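Merkwood - two-arm control and a bit of perception
Project report, 9/17/20
Kuldeep Rajput

What I set out to do

My project was the software side of winding yarn with two arms. One arm looks after the skein, the other looks after a stick, and the yarn runs between them. I called the code Merkwood, mostly because the folder needed a name and Strebel was already taken by our arm driver.

I picked yarn because I thought it would be a fun step up from the block stacking everybody does in second term. It was fun! It was also a lot harder than blocks. A block stays where your planner thinks it is. Yarn goes wherever it likes, and every time an arm moves, the yarn has moved too.

How the code is laid out

There are 3 processes. Strebel talks to the motors and takes joint targets. Zarnance is the perception node, and it reads the head camera and puts out a yarn path as a list of points. Merkwood sits in the middle, asks Zarnance where the yarn is, and sends both arms somewhere sensible.

My first version planned each arm separately and let them go at the same time. You can guess how that went - the arms never hit each other, but they pulled the yarn tight between them and the skein popped out of the gripper. So I rewrote the planner to treat the two grippers as one system with a limit on how far apart they can get. The limit comes from the amount of slack Zarnance sees on the table. More curl on the wood means the arms are allowed to spread out more.

For the colour step I just threshold in HSV. The yarn is teal and the tabletop is a warm brown, so the mask comes out pretty clean. After that I thin the mask to a line and walk along it from the skein end. Where the yarn crosses over itself the walk can take the wrong branch, so I added a rule that it has to keep going in more or less the direction it was already headed. Loose loops are fine with that rule, tight ones aren't.

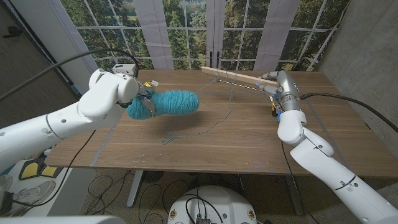 Testing

I logged 253 runs in total. A run starts with the skein in the left gripper and the stick in the right, and it counts as good if neither one gets dropped and the spread limit is never broken. The old planner dropped something in 17 of its first batch before I gave up on it and stopped counting.

The new one is a lot calmer. It's slower too, and I had to put up with that. Most of the leftover failures are in perception. If the left arm hangs over the curl, Zarnance loses the middle of the path and reports two short pieces. Merkwood used to take the first piece as the whole thing and decide there was hardly any slack. Now it keeps the last full path for a few cycles and holds still until a better one shows up.

The other thing that bit me was timing. The two arms were being sent targets one after the other, and on a busy machine the right arm lagged behind the left. I moved both into a single message with one timestamp and the jerkiness went away. I wish I'd done that in week one, it was a tiny change.

What's still broken

The end of the yarn near the stick is thin and sits at a different height from the rest, and my code pretends everything is flat on the table. That makes the slack number too big when the stick is held up high. A proper fix needs depth, and my depth readings on something as thin as yarn were mostly holes.

The tight-loop problem is still there too. I tried a small learned model for crossings, trained on 416 labelled crops, but it wasn't any better than the direction rule and it made Zarnance slower, so I took it out. The crops are in the Storkonwood shared folder along with the run logs if the next student wants to have a go. Read the notes file first, the early logs use the old joint order.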